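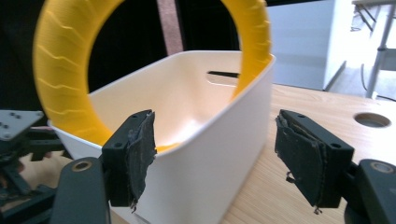

Pues yo grabaría menos aros y más sitios donde dejarlos, me escriben desde Nishad en el margen de la hoja compartida. Anotado. Lo dice alguien que no ha tenido que cerrar la pinza 152 veces sobre el mismo neumático amarillo, pero anotado queda.

29 de julio de 2020. Cuaderno de Jareo, tarea "aro y cubeta".

Objetivo de la tanda: 600 episodios válidos. Llevamos 152 grabados, de los cuales el filtro de Plisetside ha tirado 62. El filtro no da explicaciones, solo pone "trayectoria inconsistente" y se queda tan ancho. He repasado a mano unos cuantos rechazados y en la mayoría tiene razón, lo cual fastidia más. El patrón se repite: el operador llega bien al aro, duda, corrige la muñeca, vuelve a dudar y cierra. Si entrenamos con eso, el modelo aprenderá a dudar estupendamente.

Sobre el agarre. El dibujo en relieve del aro da más guerra de lo previsto. Si la almohadilla cae entre dos tacos, el aro se queda quieto; si pisa un taco con el canto, gira al levantarlo y ya no hay manera de orientarlo sobre la cubeta. Propongo etiquetar los dos casos por separado. Plumura prefiere una sola etiqueta, "agarre", con el argumento de que la red ya se apañará. La red, de momento, se apaña como yo con los impresos de Hacienda.
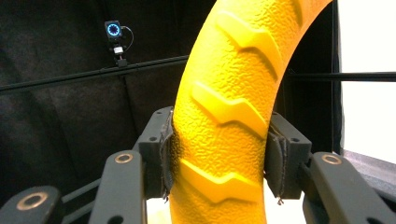 Agarre por los dos lados, un dedo en cada flanco del aro.

Para los próximos episodios, lo acordado:

El aro empieza en una posición distinta cada vez. Distinta de verdad, que en la primera serie la variación era de un dedo a la izquierda, un dedo a la derecha, y el modelo se aprendió la mesa de memoria.

Aproximación sin paradas. Si te equivocas, termina el gesto y marca el episodio como fallido. Los fallidos también sirven, siempre que alguien los marque (mirada general a toda la plantilla, yo incluido).

Velocidad normal de persona. Ni desactivando una bomba ni llegando tarde al autobús.

Soltar cuando el aro esté apoyado. Dejarlo caer desde arriba queda vistoso y no enseña nada útil.

Las almohadillas de los dedos están pidiendo el relevo. Tienen los bordes deshilachados y la espuma se levanta por varios sitios. Aquí hay discusión: cambiarlas a media tanda significa que los primeros episodios y los últimos se graban con contactos diferentes; no cambiarlas significa que el modelo verá pelusas en todos los planos y acabará creyendo que forman parte de la pinza. 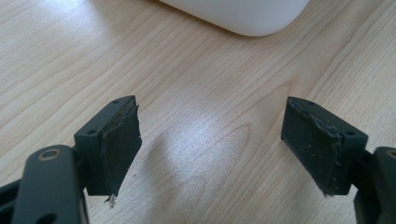 Mi voto es aguantar hasta cerrar el bloque, poner almohadillas nuevas y apuntar en los metadatos desde qué episodio van. Me contestan que el campo "estado de la almohadilla" no existe en el formato. Tampoco existía el de "operador zurdo" y nos costó una semana entender por qué la mitad de las trayectorias salían en espejo.

Otra cosa pendiente son los reflejos de la mesa. La luz del techo se come parte de la veta y me preocupa que el seguimiento visual pierda puntos justo donde más los necesita. He pedido repetir 69 episodios con la luz más baja, para comparar. Si no hay diferencia, retiro la queja y no vuelvo a mencionar la lámpara hasta septiembre.

Queda por decidir lo de Nishad. Variar el destino supone rehacer la hoja de tareas y avisar a Plumura, que ya la tenía impresa.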